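Home Visits Reports Archive Contact

Visit report: card handling cell, Flulberg, 27 Oct 2022

Delyth Phillips and I were shown the card cell by Judit Erdős, who looks after it. We asked mainly about upkeep.

The gripper is a two-finger linkage type with flat fingertip pads. Pads are inspected every 600 cycles and swapped as a pair, never singly. The last pair came off at 559 with a worn corner. Pivots get a drop of light oil at the same stop – no grease, it collects dust. Bolts on the linkage plates are marked with paint after tightening, then checked by eye.

After a pad change the zero position is set again and 10 trial grips are run in the simulator before the arm is released. Erdős keeps the simulated model matched to the real pad offsets by hand, in a text file. A mismatch there cost them a morning in October. 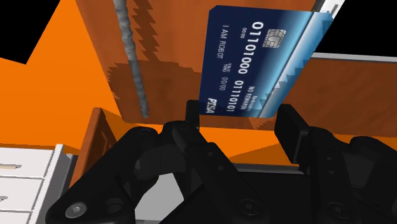

Simulator view: card upright at the fingertip pads, contact chip near the upper middle.

Open point: spare pads come from Trondadow, and delivery is slow. Two pairs are now kept on the shelf.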